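Demonstration gathering (robot learning)

Demonstration gathering is the recording of example tasks from which a learning system is trained to control a robot. In the method described by Nolte and Seixas, a two-armed machine carries out a household chore many times while a camera at its head records each attempt, called an episode.

The Rena collection, begun at Irnham in January, contains 500 episodes of floor tidying. Each is limited to 60 seconds. Items of litter are placed anew after every 15 episodes, and attempts in which an item is dropped are kept and labeled separately.
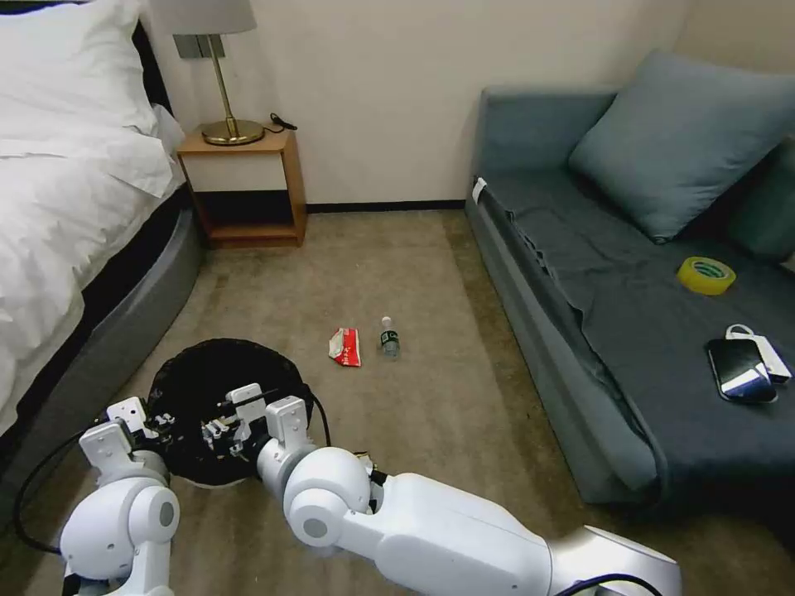
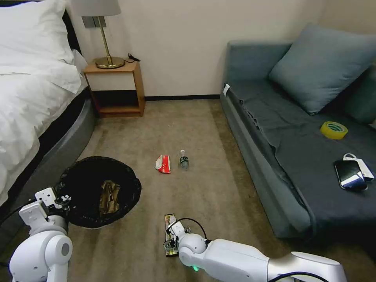
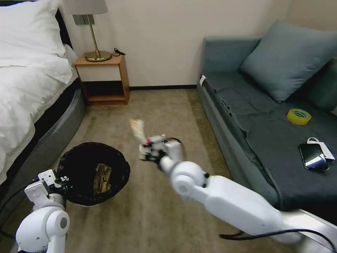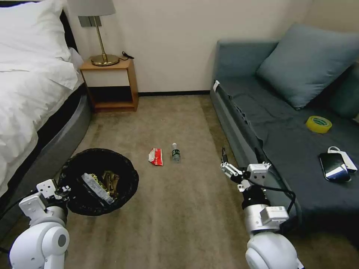 Floor tidying in a furnished bedroom, with both arms and the round black bin in view.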